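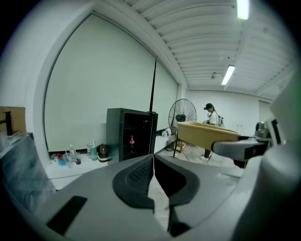
Unit 5: Room Service for Seminars - Drinks Stations, Cups and Trays

Module: Venue Operations, Fakham College. These notes replace the April version. Read them with the Sallow room plan before the practical.

## 5.1 Scope

The unit covers the storage, setting out and clearing of drinks in a room that is also used for projection. Hot drinks are dealt with in Unit 6. Catering from a staffed counter is outside the module.

## 5.2 Terms

- **Station** - the surface on which drinks stand during a session.
- **Cold store** - any small refrigerated cabinet kept in the room itself.
- **Open vessel** - a cup, glass or uncapped bottle.
- **Closed vessel** - a bottle or flask with its cap fitted.
- **Carry** - one trip with one tray between station and wash-up.

The distinction between open and closed vessels is used throughout. A bottle with a loose cap is classed as open.

## 5.3 Siting the station

A ledge below a projection screen is often the only flat surface at the front of a room. It is acceptable as a station under these conditions:

1. The lower edge of the screen clears the tallest vessel when the screen is fully down.
2. No mains socket or cable outlet lies on the ledge or directly below it.
3. The presenter does not have to reach across the station to use the controls.

Where any condition fails, use a side table. Screen fabric marks easily, and coloured drinks leave stains that wiping tends to spread. Tall bottles should be moved before the screen is raised or lowered.

A cold store with a glass front may stand beside the station. Leave the ventilation gap given in its manual and keep the door swing clear of the walkway. Dark glass makes the contents hard to judge from a distance, so stock is checked with the door open.

## 5.4 Setting out

Group by vessel type, with closed vessels at the back where the depth allows. On a narrow ledge a single row is used, and cups are kept to one end. Mixed rows are the usual cause of knocked cups: a hand reaching for a tall bottle passes over the low ones.

Coloured liquids in unmarked cups must be labelled or removed. A blue or dark liquid cannot be identified by eye, and it is not to be tasted or smelled as a check. Cleaning fluids are never decanted into drinking vessels, even for a short time.

## 5.5 Trays

The module uses the Dudek grading for trays. Only the first two grades concern us here.

| Grade | Form | Use |
|---|---|---|
| D1 | Flat, low lip | Closed vessels only |
| D2 | Open top, straight walls | Open or closed vessels |

A straight-walled tray holds vessels upright if it is reasonably full. Half-loaded, it lets them slide, and a folded cloth should be placed in the base. The rim is for gripping and carries no load. Keep the tray level and below chest height; tilt is hardest to notice on the long axis.

Trays are inspected on return. Split corners or a lifted rim - reject. Surface scratches - accept.

## 5.6 Clearing

Clear open vessels first, then closed ones. Empty liquids at the wash-up, not into plant pots or bins. Unopened bottles go back to the cold store, and opened ones are discarded at the end of the day whatever their contents. Wipe the ledge along its length with a damp cloth, then a dry one.

Record the result on form 3937. The form has 23 lines; the last two are left blank for the supervisor.

## 5.7 Practical

Work in pairs in the Clulo room. Set out one station, carry out one full clearance and complete the form. The pass mark is 94 per cent, and any spill on the screen is an automatic resit.

Reading: Module handbook, sections 5.3 to 5.6. Room plan, sheet 2.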